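Okoth Site Services – Automation Support Desk
Ticket 630: Demonstration stations, hand-held grippers
Category: Equipment and working practice
Opened: August 2024
Submitted by: Graça Fonseca, Floson garment sorting
Status: Open, partly resolved

Summary: Staff assigned to demonstration work report that soft items are slow to release and that the new duties are not reflected in the shift plan.

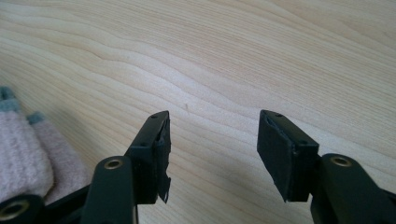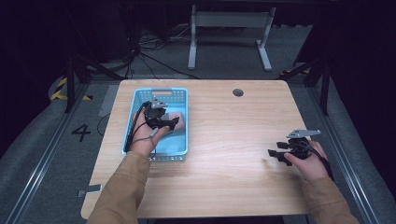
Since July, sorters at Floson have spent part of each shift recording demonstrations for the Branik sorting cell. The work was introduced as light duty. Staff report that it is more tiring than hand sorting and that the hourly sorting target of 820 items was not lowered for those taking part. With regard to the equipment, the foam pad on one finger is torn along its lower edge, with a flap hanging below the bracket, while the pad facing it has cleaner edges. Knitted items are reported to catch on worn foam. Operators then shake the gripper to free the item, and the recording is rejected.

Log

Entry 1. Support desk advised operators to open the fingers fully before withdrawing from the basket. Rejected recordings fell from 27 to 13 per shift. Fault remains.

Entry 2. Replacement pads requested from Gillix. Both pads on a gripper are to be changed together. Operators must not trim torn foam with scissors.

Entry 3. Ms. Fonseca asked whether rejected recordings are held against individual operators. Confirmed with the site manager: they are not, and operator names will be removed from the daily report.

Entry 4. Sorting target suspended for any hour in which an employee is assigned to a station. Shift leads notified in writing.

Entry 5. Staff asked what positions will remain once the Branik cell is running. This question is outside the scope of the support desk – it has been forwarded to Personnel for a written reply.

Outstanding: delivery of pads; reply from Personnel.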